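Keeping a White Desk Clear

A glossy white desk shows every pen mark and coffee ring, so it pays to keep very little on it. These tips come from the Randside home pages and were last checked June 1, 2022.

Start by taking everything off. Wipe the top with a damp cloth and a drop of dish soap, then dry it with a second cloth. Skip scouring powder, which dulls the shine. For ink, dab on a little rubbing alcohol and test it on the underside first.

Put back only what you use daily. A small tray is enough for a pen and a marker. If the tray has a pale inside, cap the marker before it goes in. Spare pens go in a drawer.

Set the lamp toward the back, and coil the extra cord next to the base. A twist tie holds it fine. Longer cables should run off the nearest side of the desk, clear of your knees. Dust the lamp shade with a dry brush, with the lamp switched off and the bulb cool.

Go over the top once a week. In February, when the windows stay shut, we do it twice. A Lambert desk cared for like this has stayed white for nearly 300 weeks.
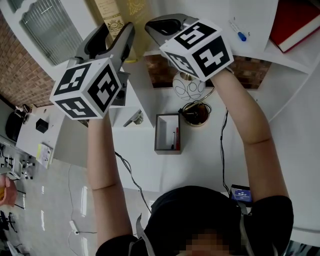
Pen and marker in a small tray, with the lamp close by.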